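The Second Drawer

Morven Lamont had the arm running again by nine on Thursday night.

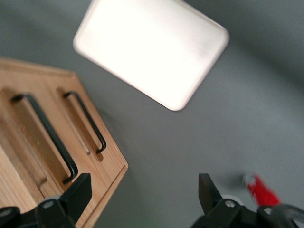
The job was to hook a handle, pull, and stop before the drawer came out altogether. She had tried it 125 times since the start of May and kept the tally on the wall in pencil.

"It pulls too hard," said Ruairi. He was sitting on the workshop stool with his coat on.

"It pulls as hard as I tell it to."

"Then tell it less."

She changed the number and ran it. The fingers closed, the arm drew back, and the motor at the elbow gave the whine it had given all week. She switched off at the wall.

"My dad's bench had a drawer like that," Ruairi said. "You had to lift it a bit first."

Morven looked at him. She had written nothing in the code about lifting. She added two millimetres, saved the file and put the power back on.

"You're not going home, then?" he said.

"Put the kettle on," she said, and pressed the key.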